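4.2 Adding a button unit to the hub

This section covers registering a Dillosano button unit with the Clalitz hub and fixing it in place. Complete section 4.1 (hub power-up and network connection) first. The hub can hold up to 35 units.

Before you start

The hub status light must be steady green. Have the Clalitz app open on a phone connected to the same network as the hub. Keep the unit within 10 feet of the hub until registration is finished. It can be moved to its final position afterward.

Registering the unit

1. Remove the unit from its packaging and pull out the battery tab.

2. In the app, open Devices and tap Add Unit.

3. Select Button from the list. Do not select Button (Jiang series) – those units use a different pairing method, described in section 4.5.

4. Press and hold the button for five seconds, then release it. The app shows Searching.

5. When the unit appears in the list, compare the address on the screen with the address on the unit's label. If they match, tap Confirm.

6. Enter a name for the unit and assign it to a room. Names can be up to 47 characters long, including spaces.

7. Press the button once. The app shows Press Received.

Note: The search stops after two minutes. If no unit is found, close the screen and repeat from step 2.

Checking the label

The hardware address is printed on a small white label on the side of the housing, following the letters MAC. A barcode is printed on the same label. The app does not read the barcode, and the address must be compared by eye.
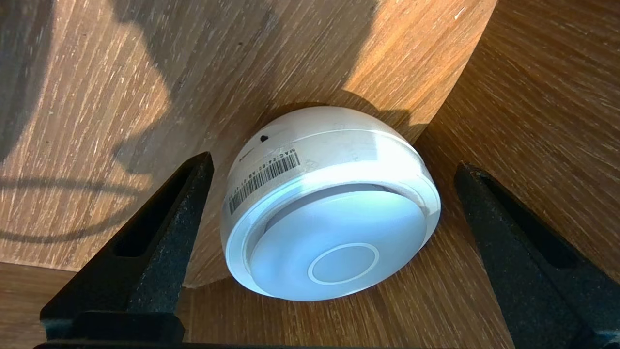
If several units are being added, register them one at a time and write down each address with its room before moving to the next. Leave the label on the housing. A unit without a label can be registered but cannot be exchanged under warranty.

Mounting

8. Clean the wall with a dry cloth.

9. Peel the backing from the adhesive pad supplied and press the pad onto the back of the unit.

10. Hold the unit against the wall for 30 seconds.

Caution: Do not mount the unit above a stove or radiator, or in direct sunlight.

Caution: Do not use solvents or spray cleaners on the housing.

A video of steps 1 to 10, recorded by Martim Calado, is available on the Clalitz page on Vimeo. To remove a unit from the hub, see section 4.7.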